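Chapter 5
Keeping Small Things Together

In this chapter you will learn
how to gather loose items before you sort them
how to choose a container that fits the job
how to fill a box so that it can be emptied again without trouble
when a label is worth the effort

Key words: open storage, home box, overflow, mixed set, base layer

Small toys are among the hardest household goods to store. They come in odd shapes, they do not stack, and most of them arrive without a package that anyone would want to keep. A board game has its own box and a book has a shelf. A plastic pig has neither. In a home with young children, items of this kind end up on beds, under chairs and in coat pockets, and an adult who tries to put them away one by one soon gives up.

In Chapter 4 we looked at clothing and linens, which can be folded to a standard size. The methods in that chapter do not carry over to toys. Toys have to be stored as a mixed set, and a mixed set needs a home box. A home box is a container that stays in the same room, is used for the same group of items every day, and can be filled by the person who plays with them. It does not have to be bought. Shoe boxes, baskets and food packages all work if they are clean and strong enough.

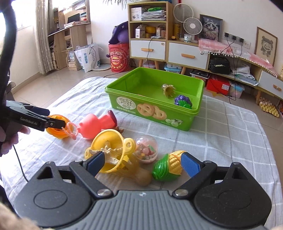 Gathering comes before sorting. Spread a cloth on a bed or a low table, bring the loose items to it, and put the open box in the middle of them. The cloth marks off the work area and keeps round pieces from rolling. Start with a few items that show how much room the box has. A crown and a bunch of grapes have gone into the green box with the cookies printed on it, while the pig, the starfish and the corn cob are still on the checked cloth. At this point it is easy to change your mind. If the box is plainly too small, find a larger one now, before most of the set is inside.

Anything with a string, a chain or a row of beads should be handled by itself. Coil it loosely and place it last, on top. A beaded chain that goes in early will catch on whatever is added after it, and the whole set will come out in one lump.

5.1 Choosing the box

Three points matter when you choose a home box: the opening, the depth and the weight.

The opening should be as wide as the box itself. A narrow neck slows down both filling and emptying, and a child will tip the whole box over to reach one piece.

The depth should be no more than the length of the user's forearm. Deep boxes hide the items at the bottom, and hidden items are soon forgotten.

The full box should be light enough for its user to carry with two hands. Margit Kovács, who taught home management for over 20 years, had her students carry each packed box across the room and back before she would look at how it was packed. If they had to set it down on the way, they divided the contents and started again.

5.2 Filling the box

Put large hollow pieces in first. Toy pots, baskets and cups form the base layer, and smaller pieces can sit inside them. Long pieces go along the sides. Soft or rubber pieces go wherever there is space left, since they will bend a little.
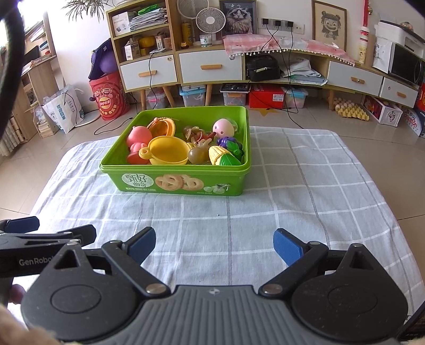

A home box is full when the items reach the rim. Some people go on adding to the pile because the lid is off anyway, but whatever sits above the rim is overflow and will fall when the box is lifted. Move the overflow to a second box, or take out items that are no longer used. If the box has a lid, try it before you put the box away. It should close without being pressed.

Labels are helpful when several boxes look alike or stand on a high shelf. A single open box in daily use does not need one.

Activity 5A

Choose one group of small items in your home. Gather them on a cloth, select a box, and fill it using the steps in Section 5.2. Empty the box the next day and fill it again. Write down which items were hard to place both times, and bring your notes to class.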